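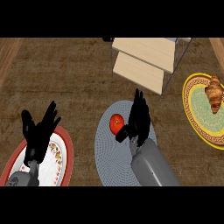 by R. Kuroda

I got to the robotics club at Bolum before the bell had stopped ringing and there was already an argument going on about a tomato. Should the thumb go in first, or should the fingers come around first? I've been to plenty of student clubs for this newsletter and I have never walked in on a better opening question, so I dropped my bag and started writing.

The student I'd come to talk to is the team captain, a senior, who asked me to leave names out of it because "everybody did this and I don't want to be the face of it." Fine by me! The project is their entry for the Jilten student challenge, in the simulation category, so all of it happens on a screen: a brown wooden table, some plates, some food, and a pair of gray arms with black hands.

"People hear 'robot club' and they want to see something drive across the floor," the captain told me. "Then they come in and we're staring at a croissant."

I asked why kitchen stuff. "Everybody knows what a tomato is supposed to do. If I show my grandmother a robot stacking gray cubes she's polite about it. If I show her a hand going for a tomato, she's yelling at the screen by the end."

The team started in September with 30 tries on paper (that was the whole plan, written on a sheet taped to the door) and by the time I visited they had logged 1,063. I whistled. "Most of those are bad," the captain said. "We keep the bad ones. We had a big fight about that, and I was on the wrong side of it. I wanted to throw them out."

So what makes a tomato hard? I got a long answer, and I'll give you the part I could follow. It's round, it's shiny, and it's sitting on a woven placemat. "You touch it on one side and you've got to have something waiting on the other side. If the thumb gets there early, you're basically playing pool." The croissant, over on its yellow-rimmed plate, has its own problems — mostly that it's long and curvy and the hand has to decide which way to line up.

They build their scenes in a program called Flistetti, which the captain described as "great until you want to move a plate." I asked what happens when you want to move a plate. There was a long sigh from the next desk over.

We talked a bit about the hands, too. I had assumed a simple pincher would be easier, and apparently I was right. "Oh, way easier. We'd be done. But with fingers you get to make choices, and that's the fun part. Also it looks cool. Put that in." (I'm putting that in.)

The club meets for 2 hours at a time and there are 3 computers that can run the scene without choking, so people take turns, and while I was there whoever wasn't driving was giving advice. Loudly. One kid held up a real hand next to the monitor, slowly closing it on nothing, trying to work out what the thumb does first. Then I caught myself doing it.

I asked if they thought they'd place at Jilten. "I'd like to," the captain said, already turning back to the screen. "Mostly I'd like to get to the part with the wooden stand in the back. We have ideas for the stand."

The entry is due before winter break, and new members can still join. You don't need to know how to code, but bring an opinion about thumbs.

9 November 2024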